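Plostgate Open House: Notes From a Person Who Came for the Puzzles

The Plostgate building is a 245-mile drive from my house, and the sign for it is visible only after you have passed it. I passed it twice. Parking is free, in the sense that there is a field.

The open house runs one afternoon each December and covers three tenants. I had until 4 o'clock, when they start stacking the chairs whether you are on them or not.

Ground floor: Geronum

Geronum makes game boxes. Just the boxes. The tour lasts six stops and the guide is devoted to corners. We each got to fold one. Mine came out with a lean, and she put it on a different pile from the others without a word. There was coffee, and a plate of cookies that had been popular before we arrived.

They do around 800 boxes on a good shift. I asked about a bad shift and we moved along to the glue.

Second floor: Seltent

Quieter up here, and much better light. Seltent is where the letter puzzles live, the kind where you set blocks into a slotted tray until you have a word. I had one as a kid and lost the vowels within a week, so this was the part I had driven for.

The big off-white table by the window has trees for a view, and I would get nothing done at it. The tray is pale wood, longer than I expected, with one slot running along it. The blocks are plain and bright with lowercase letters in white, a choice I approve of. Capitals always made these things look like they were shouting at toddlers. The word had got as far as "rob," red, blue, red, with the rest of the slot still to fill. I stood there finishing it in my head. Robin. Robe. Robust, if the tray is up to it.

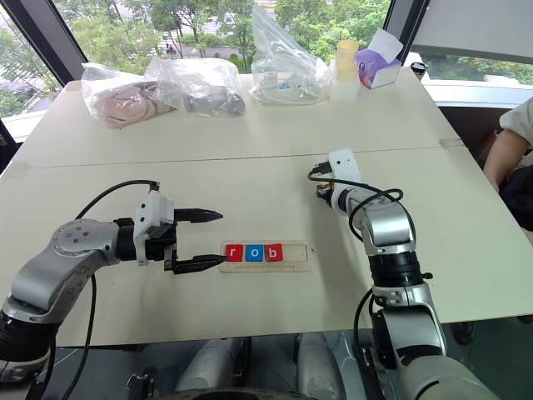

Top floor: Stetsiuk

Seven flights, no elevator. Stetsiuk repairs old jigsaws by cutting replacement pieces, and the workroom smells of sawdust and soup. They had a harbor view on the bench with a hole in the sky. I was allowed to try the new piece and put it in upside down.

The shop by the exit takes cash only. I bought a box from Geronum, flat, to fold at home.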